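Hollis Wojcik will take over as head of the Pridley reserve depot in August 2026, filling a post vacant for 52 days.

The appointment covers logistics for 1,637 reservists across four districts. Wojcik, a former supply officer at Lellar, said the handover from the acting commander was complete apart from the vehicle register.

"The register is split between two systems," Wojcik said. "We close the older one first, then reconcile."

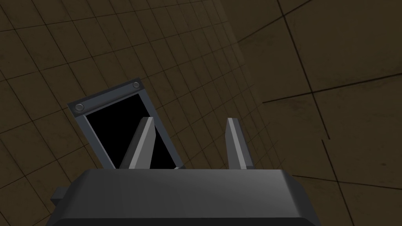
Grey gripper with two fingers, computer rendering.

Asked about the defence ministry's July order on readiness, Wojcik said the depot must be able to issue full kit within 60 hours. It can't do that yet.

"Storage at Drokarwood is the constraint. There's one loading bay, and the access road has a weight limit."

Wojcik would not comment on whether the Ryu barracks will close, saying the matter sits with the minister. 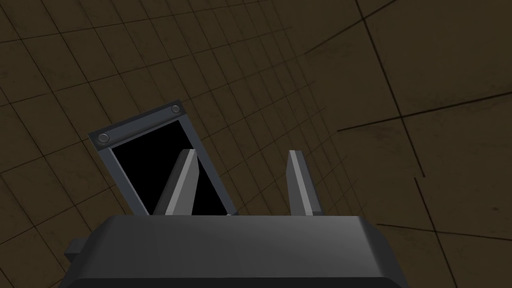
DEFENCE | APPOINTMENTS

The term is four years. Wojcik said staffing levels would be reviewed after the first stocktake and that no transfers were planned before then.

"I've asked for two more clerks," Wojcik said. "The request is with headquarters."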